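Progress report to Kamala Rai, Dandura
Garment handling cell, equipment and budget
2020-03-28

Spending is on plan for this period. The two arms and their grippers are paid for and in daily use. The second order, for spare fingers and a replacement wrist camera, is still open. Guveven quoted 30 working days for the fingers. Grarkarico can deliver sooner but won't hold the price past June, so Keir Forsyth has asked both for a revised quote.

We went through five sets of fingertips, more than we budgeted for. Most of the wear is at the tips. I would like to move money from the travel line to cover up to three more sets - travel is not going to be used this year in any case.

The Ritchie conveyor is on hold. Tiziana Bassi and I agree it makes no sense to buy it until folding is reliable on a fixed table.

Current work is on cotton t-shirts that start out crumpled, with one gripper taking hold of the cloth and the second coming in from the side.
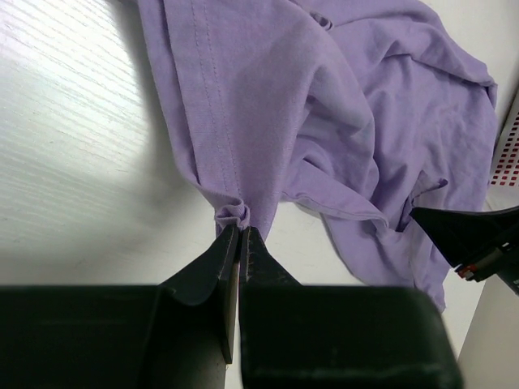

Thicker garments will come after that, and they may need a stronger gripper. No money is set aside for one. Kirsty Strachan is getting prices and will send them to you with the next invoice summary.

Decision needed from you: the transfer from travel.

Ruairi Sutherland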